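DRUSTTHORPE – New album in February, first single out now

Drustthorpe have finished work on their third full-length, "Mirnent", and will release it in February through Suren Records. The first single, "Economou", went online on July 3, 2018.

It is the first recording with drummer Kiyoshi Kinoshita, who joined after the last tour. Guitarist Alois Zwahlen wrote most of the music and mixed the record at home.

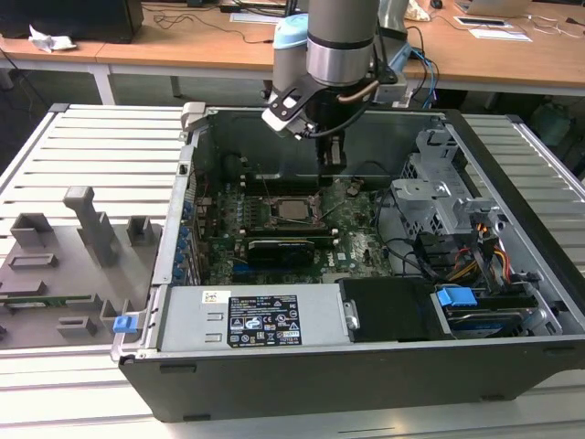 Open computer case with gripper.

"We had 109 riffs in a folder and threw most of them out," says Zwahlen. "The songs are shorter than before. Only one goes past 6 minutes, and that one needed it."

Singer Thanasis Politis recorded his vocals in 3 nights. Charalambos Zacharopoulos plays bass on all tracks and also did the cover painting.
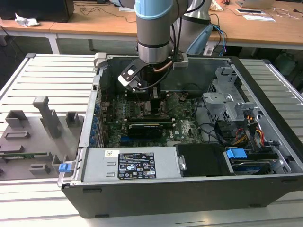
The vinyl edition comes with a lyric sheet and one bonus track – a live version of "Salt Road" from the last tour. The CD has the album only. Pre-orders open with the second single, and the first 30 copies of the vinyl will be signed by the band.

For interviews and promo copies, write to Vangelis Kalogeropoulos at the label.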